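The new manager at Gridell Lodge started in April, when 29 of the beds were empty and the night roster had two names on it. Head office wanted a plan by Friday. She wrote five pages, then tore up four.

On Monday she worked the night shift herself. A resident in the east wing rang at three and asked for toast.

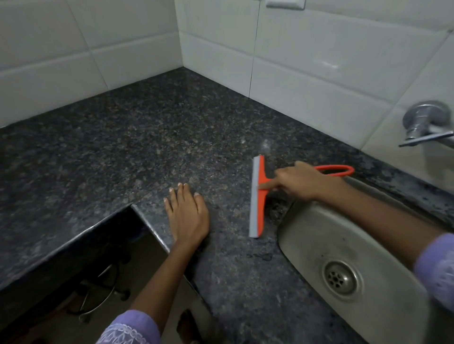
She made it, sat down on the end of the bed and heard all about the dairy at Trestitz. By morning she knew why the last three carers had left. It was the bus. The 737 stopped running at nine.

She sent head office one line asking for a van.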